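3.2 The two-arm task

By September we had a club that met at lunch, a pair of small arms on one bench, and very strong opinions about what to do with them. I'd pencilled in pick-and-place for the whole term (safe, easy to mark). Agnes Dalgleish, who was in her second year with us, wanted something you couldn't do with one arm, and she kept at me until I gave in – I'm glad she did!

What the students came up with is the task we call Merkero. A thin white rod has to end up held by both grippers, one at either end, with small upright blocks standing close by on a white board. Knocking a block over ends the attempt. The students wrote that rule themselves and were much harsher about enforcing it than I would have been. My favourite argument of the term was over whether a wobble counts. We settled on no, provided the block stays upright.

Each arm was driven by its own student, so every attempt was really a conversation between 2 people, and a fairly loud one early on. We recorded 400 attempts. Joris Kuipers went through the lot with me and we threw out any where a driver had let go of the controls partway or the recording had dropped out, which left 342 for the analysis in Section 4. I'd have liked more, but exams got in the way.

Block layout was up to whichever pair wasn't driving. They quickly worked out that spreading the blocks evenly made life too easy, and started pushing them together so the rod had to share a narrow gap. Figure 3 is one of these meaner layouts, viewed from the lower arm's wrist camera, with three blocks bunched up and the fourth off on its own to the left.
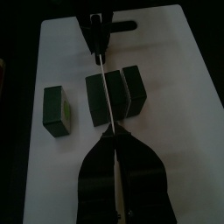
Figure 3. Rod held between the upper and lower grippers, passing through the gap between two of the clustered blocks. The stickered block is the one standing apart.

3.3 What the drivers told each other

We also kept the audio, mostly as an afterthought, and it ended up being the part I enjoyed most. Early on the drivers said "left" and "right" constantly and meant opposite things by them. After a few sessions most pairs had switched to naming blocks, and the shouting dropped off quite a bit.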